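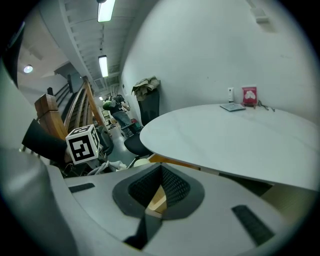

Round Table Room, Zosteter Building

The round table room is on the second floor, at the end of the hall past the kitchen. It was repainted in November and has been open for booking again ever since. It works well for small meetings and for anyone who needs a quiet place to spread out papers. Pictures of the other rooms are on their own pages.

The table is white and round, with a thin strip of light wood under the rim. The small things stay on the far side, by the wall, so the rest of the top is free. A red and white box and a little white bottle or dispenser are there, next to a few dark cables.

A black office chair goes with the table. It is on a metal base and tucks partway under. More chairs can be brought in from the hall closet.

The white wall behind the table is curved, so please don't try to hang flat boards on it.

Book through Shalini Uniyal at the front desk, extension 1000. The room is open from 8 in the morning to 6 in the evening. Please take cups back to the kitchen and push the chair in when you leave.

Page updated Sunday, March 11, 2018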